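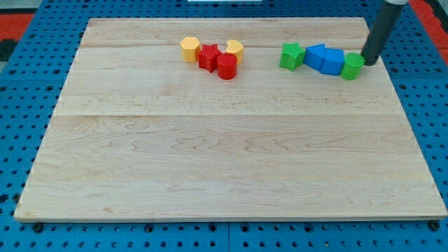 Tabletop pushing task at the Redano bench, with the yellow and red blocks in one group and the green and blue in another.

Progress report to the Tusside fund, November 2, 2025

We are glad to be writing with mostly good news this time, and thank you again for your patience over the spring, when the bench rules were still being argued over. The written practice for contact tasks has been in use since April, and everyone who runs the arm now works from the same two pages, which has made for much calmer mornings!

The rules cover who may start a run, how fast the rod may travel near the board, and what has to be logged when a person reaches in. Our log holds 3301 runs under the new practice, and 20 of those were stopped by hand. Each stop has a note, though a few of the early ones are thinner than we would like.

Seol has read the draft and asked for a clearer section on restarting after a stop, so we are rewriting that now. The Faltau bench will take up the same rules once it is done. We have spent 3931 dollars of the grant and would like to carry roughly 2000 over for training days.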